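The Drawer of Unmatched Things

There is a cloth in our house that belongs to no set. It came, I think, from a wedding, possibly ours, and for years it has lived under a heap of other cloths in the hall cupboard, coming out to be refolded and put back. I have refolded it more often than I have used it. If you charged me storage on it I would owe somebody a car.

I was thinking about this on the third floor of the old Montes department store, where Tudor Bălan runs a weekend course in folding. The course costs 78 dollars, lasts two days, and has a waiting list into November. My wife gave it to me for my birthday and described it as a surprise, which it was.

Bălan spent most of his working life in the linen department downstairs, back when there was a linen department downstairs. He is tall and unhurried and talks about cotton the way other men talk about knees. His first rule is that you don't fold a cloth until it lies down. You press it flat from the middle, you wait, you press again. My table partner, a retired dentist, asked how long you wait. "Until you stop asking," Bălan said, and moved on to the next table.

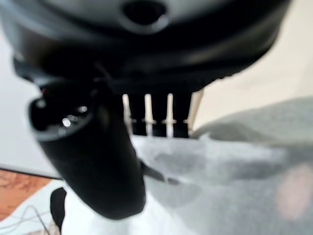
By lunch on Saturday I had learned that I have been folding towels wrong since college. The error is in thirds. I fold in half, then in half again, and then stand there with a fat square that slides off the shelf at night. Bălan folds lengthwise in thirds and gets something you could mail.

The industry has noticed people like me. Trudon sells a folding board with hinges. Emix has a set of drawer dividers in a color it calls oat. Ondach, at the top of the market, will send you a cedar linen chest for $2850, lid included. Bălan owns none of it. He keeps his own sheets on a plain shelf, with the folded edge facing out, and he seemed a little embarrassed when I asked what kind of shelf.

Sunday was for difficult fabrics. A stiff cloth does as it's told and a soft one has opinions, mostly about corners. You smooth one side and a ridge comes up on the other - the same ridge, as far as I could tell, that you just got rid of. The trick is to stop chasing it. Put your fingertips down close to the fold, hold there, and draw the slack away with the other hand. I managed this 3 times out of what felt like a whole afternoon, and the dentist managed it every time, having had, I suppose, the training.
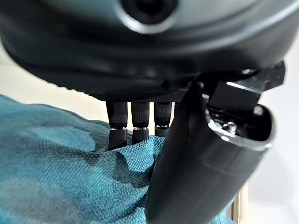 Fingertips down, close to the fold.

Fitted sheets get an hour to themselves, after the coffee break, and I won't pretend to explain them. Corners go inside corners. At some point you are wearing the thing. Bălan did it in the air without looking down, talking about a customer who used to return pillowcases for being the wrong white.

I went home and did the hall cupboard the same evening. The cloth from the wedding is now in thirds, on top, edge out. My wife has asked whether we might put it on the table sometime, and I have told her I'd prefer to leave it where it is for a while.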